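Inicio | Revista | Pruebas | Talleres | Boletín | Contacto

Usamos cookies propias y de terceros para medir la audiencia. Puedes aceptarlas, rechazarlas o configurarlas. Aceptar – Rechazar – Configurar

Dos brazos, una mesa y mucho cable: probamos el kit Cui de Grilow

Llegó en octubre, en dos cajas. Una pesaba bastante más de lo que decía el albarán. Dentro, los brazos, las pinzas, las fuentes y un manual en el que faltaba justo la página del cableado. La mandaron por correo esa misma tarde, eso sí.

El Cui es el kit de dos brazos que Grilow vende a laboratorios pequeños, centros de formación y gente que quiere enseñar a un robot a mover objetos sin montar una célula industrial. Hay dos maneras de llevárselo. Comprado, con instalación aparte. O alquilado por meses a través de Zornholm, que es como lo hemos tenido nosotros. El alquiler incluye soporte por teléfono, y lo usamos. Más de lo que me gustaría reconocer.

Montaje. Calculaban una mañana y fueron dos. Los brazos se atornillan a una placa y la placa a la mesa, hasta ahí bien. Lo pesado es alinear una base con la otra: si te desvías un poco, el programa no se queja y luego los dos brazos no se ponen de acuerdo sobre dónde está el centro. Repetimos la calibración cinco veces. A la quinta, bien. Los aros verdes de las bases se agradecen, se ven desde la otra punta del taller.

El programa se llama Skivetti y es lo mejor del paquete. Guías el brazo con la mano, grabas, etiquetas, repites. La interfaz es fea – gris sobre gris, iconos minúsculos – pero no se cuelga. En todo el tiempo que lo tuvimos encendido perdimos una sola sesión, y fue por un enchufe.

La tarea que elegimos es la de siempre: fruta, verdura y platos. Parece de guardería y no lo es. Una berenjena resbala, un melocotón se marca, una guindilla se tumba como le da la gana. Con piezas de plástico cualquier kit queda bien, así que fuimos a lo difícil.

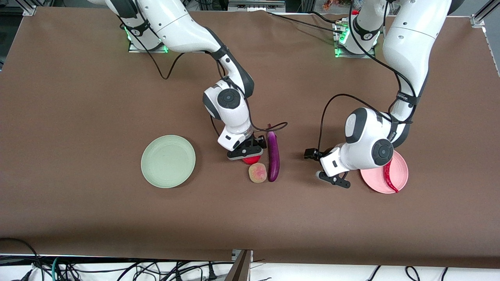 ¿Se puede usar el Cui sin saber programar? Para grabar y repetir tareas, basta con el manejo básico de Skivetti; para cambiar la fuerza de la pinza o conectar sensores propios hace falta alguien que se defienda con código.

Números, que siempre los pedís. Grabamos 1082 intentos de agarre entre una cosa y otra. Salieron mal 158, casi todos de los primeros días y casi todos con objetos alargados. Con lo redondo, muy pocas pegas. Los dedos negros de serie son paralelos y bastante rígidos, hay unos blandos que se venden aparte y que no nos llegaron a tiempo. Lástima, porque me da que ahí se arregla la mitad.

Trabajar con los dos brazos a la vez es otra historia. Uno coge, otro espera, y Skivetti decide quién pasa primero cuando los dos quieren el mismo hueco. Lo decide con mucha prudencia. Demasiada. Hay ratos en que los ves parados y te entran ganas de empujarlos. Existe un modo rápido, escondido en el tercer menú, y con él la cosa mejora un montón.

Lo que no me gusta: los cables. Van por fuera, son largos y se meten donde no deben. Grilow vende una guía para recogerlos, y a este precio tendria que venir en la caja. Tampoco me convence el sonido de aviso, un pitido agudo que no se puede bajar, solo quitar. Y el manual en castellano está traducido deprisa. "Apriete la muñeca hasta el clic", dice en un sitio. No hay clic.

Lo que sí. Las pinzas aguantan. El mando de parada está donde tiene que estar. El servicio de Zornholm coge el teléfono a las ocho de la mañana, y lo coge alguien que ha tenido un Cui delante. Las actualizaciones se instalan sin perder las grabaciones, cosa que en otros kits que hemos probado no se podia dar por hecha.

¿Compra o alquiler? Si es para un curso, alquiler sin pensarlo. Si hay un proyecto largo detrás, echad cuentas con la instalación, la guía de cables y los dedos blandos, que suben la factura. Y reservad una mesa grande. La nuestra parecía enorme hasta que pusimos las bases.

Comentarios

tallernorte: Nosotros lo alquilamos y el pitido se puede cambiar desde la configuración avanzada, pero hay que reiniciar. Lo del modo rápido no lo conocía, gracias.

mlab_prof: ¿Habéis probado con vasos? En clase es lo primero que piden los alumnos y me da miedo.

quique77: La guía de cables vale lo que cuesta. Pedidla con el kit, que luego tarda.

berenjenal: 158 fallos no me parecen tantos con fruta de por medio. ¿Y los melocotones, cómo acabaron?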